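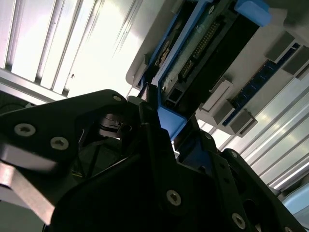

How to Hold a Small Circuit Module Without Bending, Dropping or Swearing at It

12 March 2023
By Azra Stojanovska
Last updated in August

Small modules in plastic frames are designed to sit inside something larger. Take one out, and you find it has pins where you wanted to put your thumb, a bare board where you wanted to put your other thumb, and a flat side that turns out to have a port on it. You can hold it with one hand and solder with the other for about as long as it takes the phone to ring.

The cure is a holding fixture: a flat board with raised brackets that keep the module where you left it. I have made 6 of these, and 3 of them were good. What follows is based on the good ones, with some guidance from the others.

What you need

The module, obviously. A flat plate for the base; mine is 200 mm by 185 mm, a size chosen by the offcut. Calipers, a fine file, four or more brackets, screws to fix them, and masking tape. A grooved metal work surface is nice to have, but a heavy table that doesn't rock will do.

Unplug the module and discharge yourself on something grounded before you start. A wrist strap looks silly and works.

Step 1. Decide where you're allowed to touch it

Turn the module over a few times, holding it by the plastic. If it has a colored frame, like the blue one I keep going on about, the frame is your friend. The end pieces are the best places to grip. The circuit board is a worse place, and the connector pins are no place at all. A double row of gold-colored pins looks sturdy, right up to the moment one of them leans over to talk to its neighbor.

Put a bit of tape on each part of the frame you can press against. Everything without tape is off limits to the brackets.

Step 2. Measure the frame, then measure it again

Take the width at both ends and in the middle. Plastic frames like to widen toward one end, and if you measure only the narrow part you'll build a very accurate fixture for half a module. Note the position of any tab that sticks out. The tab needs a slot of its own.

Sorin Nikolaidis, who cut my second base plate, asks for every measurement twice and writes down only the second one. I found this insulting until I compared the two columns.

Step 3. Lay out the base

Draw the outline of the module on the plate and mark the brackets around it. A socket-style housing works well for an end with a tab: the tab slides in, and the wider body stays outside. U-shaped holders are good for narrow parts. Leave a slot anywhere a cable or a tool has to get through, and round off the corners of the plate. Your sleeves will thank you.

Resist the urge to leave no spare room. You will want to add a bracket later, and it will want to go exactly where you put the decorative border.

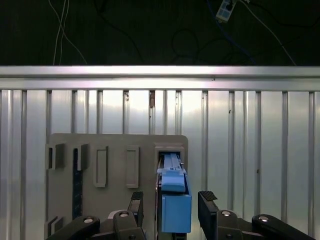
Step 4. Fit the brackets loosely

Start every screw, but don't tighten any. Lower the module in by its frame and nudge each bracket until it touches plastic. If you meet resistance, back off and look. Force has a place in bench work – it's the drawer where we keep the broken ones.

Tighten the brackets a little at a time, working across the plate from one side to the other. Take the module out and put it back after each round. It should go in with a light push and come out with a light pull.

Step 5. Check that you can still get at things

This is the step I skipped on fixtures one through three. The module was beautifully held, and I couldn't reach the port. Before you call it done, bring a plug up to each connector you plan to use and see whether a bracket is in the way. Check the little screws as well, if there are any you'll need to turn. 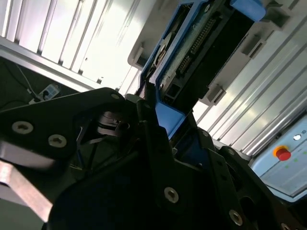 If a bracket does block something, move it along the frame before you start filing it down. Filing is quick and satisfying, and there's no undoing it. When you do have to file, take the module off the bench first, along with anything else that would dislike metal dust.

Step 6. Fasten the whole thing down

A fixture that slides around is just a larger thing to drop. Screw or clamp the plate to the work surface and give it a shove. Keep loose cables well back from the board, preferably behind a rail, and hang the power strip wherever you won't drag a lead across the pins when you reach for the switch. Label the plate with the name of the module it fits. I have two unlabeled ones in a drawer at the moment and can't tell you what either is for.

Recent how-tos
Straightening a Bent Pin with a Mechanical Pencil
Which Screws to Keep and Which to Admit You've Lost
Cable Ties: Fewer Than That
Shigeru Takeda on Filing Plastic Square
A Cheap Grounding Point for a Metal Bench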